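How to Carry a Full Tray Without Wearing It

Filed under: Hosting, Basic Survival
Posted Feb 4, 2018

I waited tables for two years at a place called Vrabec, where the soup was served in shallow bowls filled to the rim by a cook who hated us. I dropped one tray in my first week. It held four of those bowls, and I can still tell you which table was underneath. Everything below I learned after that.

You will not need restaurant skills to get drinks from your kitchen to your couch. You will need to stop doing most of what comes naturally, such as looking at the drinks.

What you need

A tray with a lip. Flat boards are for cheese.
A damp dish towel or a piece of shelf liner.
Shoes, or bare feet. Socks on a wood floor are how people end up at urgent care.
A clear place to put the thing down. More on this shortly, as it is where most parties go wrong.

Step 1. Clear the landing spot first

Go and look at where the tray is headed. Is there a bowl of chips on it? A laptop? Somebody's elbow? Move all that now, while you have hands. I have watched grown adults stand over a coffee table with a loaded tray, making pleading faces at guests who assumed they were being offered something.

Step 2. Line the tray

Wring the towel out well and lay it flat. A glass on bare plastic will skate at the first tilt. If the towel looks too homely for company, cut shelf liner to fit and nobody will look twice.

Step 3. Load from the middle out

Tall and heavy things go in the center. Short and light things go around them. If you're carrying a pitcher, it gets the middle even if it makes the arrangement ugly. Coffee cups go with their handles pointing in, so that they don't hook your sleeve on the way past.

Fill glasses to two fingers below the rim. Guests who want more can have more. Guests who want it on the rug can pour it themselves.

Step 4. Pick it up with your legs

Slide the tray a hand's width over the edge of the counter. Put one palm under the part that sticks out, fingers spread, then bring the rest of it over and get your other hand under the far side. Bend your knees a little and stand up. Hold it at belly height with your elbows in against your ribs.

The one-handed shoulder carry looks wonderful. My old shift lead, Nelli Suominen, could do it through a swinging door with a full load while arguing about the schedule. She had been at it since before I could drive. Use two hands.

Step 5. Look where you're going

This is the hard one. Your eyes will want to go to the liquid. The moment they do, your hands start making tiny corrections, the liquid answers back, and by the hallway you have surf. Pick a spot across the room and walk to it at a normal pace. Slow shuffling makes it worse.

If something does start to slide, stop walking before you do anything clever.

Step 6. Put it down, then unload it

Bend your knees again, set the near edge down, and ease the rest after it. Take the hand out from underneath last.

If you have to hand things out while still holding the tray, take from the near side and the far side in turn. Three glasses off the same side and the pitcher will go looking for the floor.

Practicing

Fill six plastic cups with water and do laps of the house. Ten minutes will do it. Add stairs once the laps are dry, and do the stairs going up before you try them going down. The dog should be elsewhere.
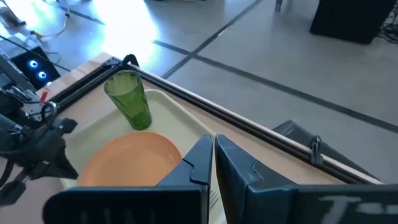 When the laps get boring, swap the plastic cups for real glasses, still with water in them. Leave the red wine until you've done the whole route twice without stopping to mop.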